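Lirnon Tenants' Repair Fund
Year-end progress report to the Vivstead Foundation
Report date: 28/12/2024

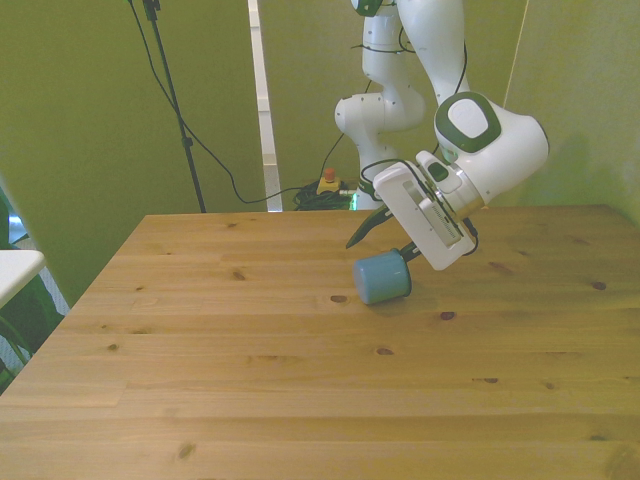 Where the money stands

You gave us a grant to fix the small things that make rented apartments miserable to live in, on the theory that small things are cheap. We can report that the theory is half right. The small things are cheap. Getting to them is what costs money, and we have spent a good part of this year learning the going rate for moving a refrigerator that has not been moved since it was delivered.

By the end of December we had completed 494 repairs in the two neighborhoods named in the grant agreement, Benico and Lambert. The agreement counts a repair as closed when the tenant signs the slip, so that is how we count too. Jobs where the tenant signed and then called back the following week are counted once. We considered counting them twice and decided you would notice.

The materials line is under budget. The transport line is over by nearly the same amount, and we would like to talk with you about moving funds from one to the other before the second half of the grant begins. Parking in Lambert accounts for much of it. We have paid for street parking outside the same four-story building so many times that we feel some affection for the meter.

What we fixed

Faucets, mostly. When we wrote the application we predicted that window locks would be the most common request, and we ordered accordingly. We now own a great many window locks. Leaking faucets came first, followed by running toilets, doors that would not latch, and outlet covers that were cracked or missing. Window locks came in fifth, just ahead of a category our intake form calls "Other noise."

"Other noise" deserves a word. We added it in the spring after several callers could describe a sound but not where it came from. Most of these turned out to be loose pipe straps or bathroom fans with something in them. One was a smoke alarm with a low battery, packed in a moving box at the back of a closet, still chirping for a previous tenant. That job took most of a morning and used no materials at all. It is recorded under labor.

We do not touch gas lines, anything behind the electrical panel, or anything the lease clearly assigns to the owner. In those cases we help the tenant write a letter. The letters have worked better than we expected, possibly because we print them on heavier paper. A growing share of owners now make the repair within two weeks of receiving one. A smaller share call our office to ask who we think we are, and we send them a copy of the brochure.

Benico

Benico went well, and we would like to take credit for it, but the neighborhood did most of the work. Tenants there talk to each other. Once we had fixed the first few kitchens on a block, the rest of the block called, often with a list already written out and sometimes with a neighbor's list attached. We were able to schedule by building, which kept the van in one place and the hourly cost down.

The Saturday drop-in table at the Benico library branch has been the best source of new requests. We had planned it as a place to hand out fliers. People brought parts instead: cartridges, hinges, a toilet flapper in a sandwich bag. Having the broken thing on the table saves a visit, and we have asked the branch for a second tray to put under them.

Lambert

Lambert was slower. The buildings are larger, the front doors are locked, and the buzzers are a matter of opinion. In the first quarter we lost a lot of visits to tenants who were home and never heard us ring. We now call from the sidewalk, and the number of missed appointments has dropped by half.

There is also the question of trust, which we underestimated. A stranger who offers to fix your sink for free sounds like a person who wants something. Our first flier had the word FREE across the top in large red letters, and it brought in two calls in a month, one of them a wrong number. The second flier is plain black on white, lists our hours, and says what we can and cannot fix. It looks like a notice about water shutoffs. People read it all the way through.

We fell short of our Lambert target and do not expect to make up the whole gap by the end of the grant. We would sooner tell you that now than in the final report, where it would look like a surprise.

The tool library

The grant included a small sum for a lending shelf so that tenants could handle simple jobs themselves. We stocked 50 tools. Lending has been steady, with the plunger and the cordless drill well ahead of everything else, and returns have been better than the budget allowed for. Five items have not come back. Four of those are tape measures, which seem to leave any building they are brought into, ours included.

The pipe wrench has been borrowed once. It came back with a polite note saying that the borrower had changed their mind and called us.

We have stopped asking for a deposit. It was bringing in very little, the receipts took longer to write than the loans themselves, and the people who most needed a drill were the ones least able to leave money for it. Losses have stayed flat since the change.

Training sessions

We promised evening classes on basic home repair and we held them. Attendance was uneven. The class on faucets filled up and we ran it again. The class on reading your lease drew a small crowd that stayed late and asked excellent questions. The class on weather-stripping was scheduled for the warmest night of October, and we will say no more about the class on weather-stripping.

Handouts from every session are now kept at the front desk. The caulking sheet has been corrected. An earlier version left out the step about letting the caulk cure before using the shower, and we heard about it from several households.

Problems we have not solved

Parts for older fixtures. Some of the Lambert buildings have faucets no local store carries cartridges for, and ordering one at a time is slow and expensive. Replacing the whole faucet is often cheaper, but that needs the owner's permission, and permission travels by mail.

The phone. Our voicemail holds a limited number of messages, and it fills up every Monday before lunch. We have asked for a larger mailbox. The phone company has asked us to leave a message.

Record keeping. The intake form was designed for one page and is now three. Staff fill in the first page carefully, the second page briefly, and the third page in pencil. We plan to cut it back to a single side, and would be grateful to know which of the numbers you really use — our guess is that "distance to nearest bus stop" could go.

Plans for the next six months

In January we will move the Lambert scheduling to a building-by-building system, as in Benico, starting with the three largest addresses. We will also begin visiting lobbies in the early evening, when people are coming home and can see the van.

We will repeat the faucet class and the lease class, and offer a new one on patching drywall. Weather-stripping will be held again in cold weather.

We will not be ordering any window locks.

Requests to the Foundation

Please let us know whether you approve the transfer from materials to transport described in the first section. A budget sheet with the proposed figures is attached, along with the repair log and copies of both fliers. We would also welcome a visit to either neighborhood. Benico is easier to park in.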